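透明ボトルをつかむセルの保全手順

Gatchalianの検証棟では、ロボットアームと二本指グリッパーのセルを使い、容器の把持と移載を繰り返している。制御ソフトはFlevus、指先の部品はGulldenの交換式である。立ち上げを担当するFlorante Quiambao氏によれば、停止の原因はアーム本体より周辺に多い。記録上、上位を占めるのは指先の摩耗とカメラの位置ずれだ。

始業時の点検は10分で終わる。まず原点復帰、次に指の開閉を無負荷で行い、左右の指が同時に止まるかを見る。ずれがあれば指の固定ねじを緩め、基準ブロックを挟んで締め直す。続いて試験用の容器を台に置き、低速で一巡させる。

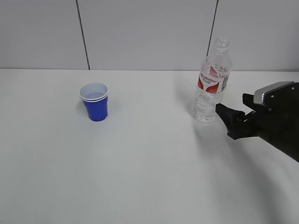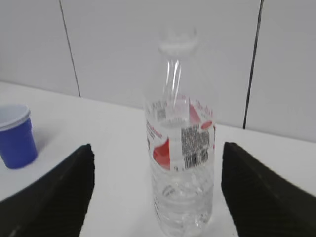
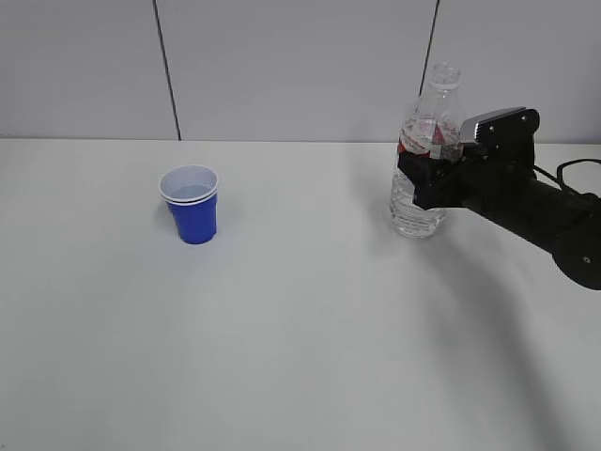 白い台に置いた青いカップと透明ボトル

把持力の設定は、対象物の中で最も変形しやすいものに合わせる。Quiambao氏の班では空容器から始め、指が滑らない下限を探し、そこに余裕分を加えて登録する。つかむ高さも併せて決める。下部に横リブのある飲料ボトルでは、3枚目のようにラベルの高さを挟む設定とし、リブにはかけない。キャップのない状態で扱う場合は加速度も下げ、移載中の液面の揺れを抑える。

指の表面は、無水アルコールを含ませた布で拭く。2枚目の指に見える斜めの細かい筋には粉じんが残りやすく、拭く向きは筋に沿わせる。交換の目安は最長でも600時間、透明樹脂を主に扱う週は早める。交換後は手首カメラの校正をやり直す。省略すると接近位置が2ミリずれることがあり、細い容器では片方の指が先に当たる。

配線を見るのはRamil Baluyot氏である。3枚目の右端で弧を描く黒いケーブルは、手首を両端まで回した姿勢で余長を確かめる。張れば根元のコネクターに荷重がかかり、余れば関節に巻き込む。固定具の位置は2か所に印を付け、動かした者が保全票に記入する。10月からは、この票をCulenoraの設備台帳に直接入力する運用に移る。

最終更新：10月
シェア 10　コメント 2

関連記事
・グリッパー指の材質と摩耗の測り方
・手首カメラの校正板を自作する
・ケーブル余長の決め方：関節可動域からの計算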